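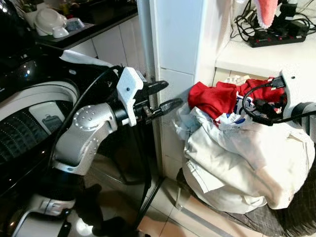

诺埃米·代阿克搬进哈茨特德那年，渡口已经停了两班船，只剩早晚各一趟。她在河务站找到一份抄水位的工作，住站里的宿舍，302室。房间朝北，窗外是河堤，再过去是一排杨树。

工作不难。每天早上六点和傍晚六点，她走到水尺跟前，把数字抄在本子上，回来再誊到表格里，打电话报给下游的纳斯顿站。接电话的人叫希娜·尼斯比特，声音有点哑，从来不多问。诺埃米报数，希娜复述一遍，说一声“记下了”，就挂断。

这样过了两个月。十一月里下了几场雨，水涨得很慢，颜色发黄。有一天傍晚，诺埃米报完数，希娜没有挂。

“你那边的本子，还是硬皮的那种吗？”希娜问。

“是。”

“前面那本还在不在？”

诺埃米说柜子里有一摞，她没翻过。希娜说没事，随便问问，然后挂了。

晚上诺埃米打开柜子。本子按年份码着，最上面的几本封面上写着同一个名字：约兰·维拉格。字写得很小，往左斜。她抽出最后一本，坐在床边看。前面都是水位，早一行，晚一行，没有空缺。翻到后半本，数字旁边开始有别的字。

“晚。风大。对岸有人点灯。”

“早。灯还在。”

“晚。没有灯。”

再往后又只有数字了。最后一页写到一半，停在一个早上，傍晚那一行是空的。

第二天去食堂，她问站长约兰·维拉格是谁。站长姓绍洛伊，正在剥鸡蛋。他说约兰在这儿干了很多年，后来走了。

“去哪儿了？”

“过河去了。”绍洛伊说，“坐早班船走的，行李也没多少。”

“为什么走？”

绍洛伊把鸡蛋吃完，擦了擦手，说他没问过。一个人在一个地方待久了要走，他觉得不用问。然后他说水尺第三段的漆掉了，让诺埃米有空去刷一下，油漆在楼梯底下，刷子得自己找。

她下午去刷漆。红漆还剩半桶，面上结了一层皮，她用木棍挑开。刷到一半，渡船从对岸回来了，船上下来一个女人，推着自行车，车后座绑着两只纸箱。她在堤上停下来看诺埃米刷漆。

“以前那个人不刷这么厚。”女人说。

“厚了不好吗？”

“冬天会裂。”

女人叫莱巴·多加尔，在对岸开一间杂货铺，每个月过来进两回货。诺埃米问她认不认识约兰。莱巴说认识，约兰过河以后在她铺子楼上住过一阵，付了4个月的房租，住了三个月就搬走了，剩下那个月的钱没要回去。

“她说过要去哪里吗？”

“说要去看她姐姐。她姐姐叫埃特尔卡，埃特尔卡·安塔尔，随丈夫的姓。住在卡米内那边，山上。”莱巴把绑箱子的绳子紧了紧，“她在我那儿的时候，每天晚上六点站到窗口去。我问她看什么，她说看水。天都黑了，什么也看不见。”

诺埃米问，那对岸的灯是怎么回事。

莱巴想了一会儿。她说那一年铺子后面有个修船的棚子，租给一个年轻人，他干活干到很晚，点一盏汽灯。后来河上跑的船少了，他就不修了，棚子也拆了。约兰来住的时候，棚子已经没有了。

“她问过你那个人吗？”

“问过一次。我告诉她他走了，她说哦。”莱巴说，“就问过那一次。”

她推着车走了。诺埃米把剩下的半截刷完，刷得薄了一些。

傍晚报数的时候，诺埃米说：“前面那本我找到了。”

电话那头没有声音，过了一会儿，希娜说：“最后那天晚上的数，你看看有没有。”

“没有。早上有，晚上空着。”

“我这边也空着。”希娜说，“那天我等到八点。她报了那么多年，一次没漏过，我以为线断了，打过去，铃是通的。后来是绍洛伊接的，他说他去看看，可是天黑，他没带手电，数就没抄成。”

“你们见过面吗？”

“没有。坐车过去要半天，总说哪天去，也没去。”

诺埃米说，约兰去了卡米内，她姐姐家。她把埃特尔卡的名字念了两遍，希娜在那头写下来。笔尖在纸上划的声音听得很清楚。

“你要写信给她？”

“不一定。”希娜说，“先记下来。”

过了几个星期，河边结了薄冰，早上抄数要先用棍子把水尺旁边的冰敲开。新刷的漆没有裂。邮差送来一个信封，收信人写的是河务站，没有写名字，寄出的地方是卡米内。绍洛伊看了一眼，放在诺埃米的桌上。

里面是一张从本子上撕下来的纸，上面的字很小，往左斜。写着一个年份，一个日子，后面是“晚”，再后面是一个数字。下面还有一行：走之前去看过的，忘了报。

诺埃米把那本旧本子拿出来，翻到最后一页。她比了比早上的数，差得不多，是对的。她用自己的笔把数字填进那个空行，字写得比平时小一点，然后把纸夹在那一页。

六点差五分，她穿上外套去河边。回来以后她拨了纳斯顿的电话，先报当天的，希娜复述了一遍。

“还有一个。”诺埃米说。

她把那个日子和数字念出来。希娜让她等一下，放下了听筒。诺埃米听见开柜子的声音，又听见翻纸的声音，翻了很久。

“你再说一遍。”希娜说。

诺埃米又念了一遍。

“记下了。”希娜说。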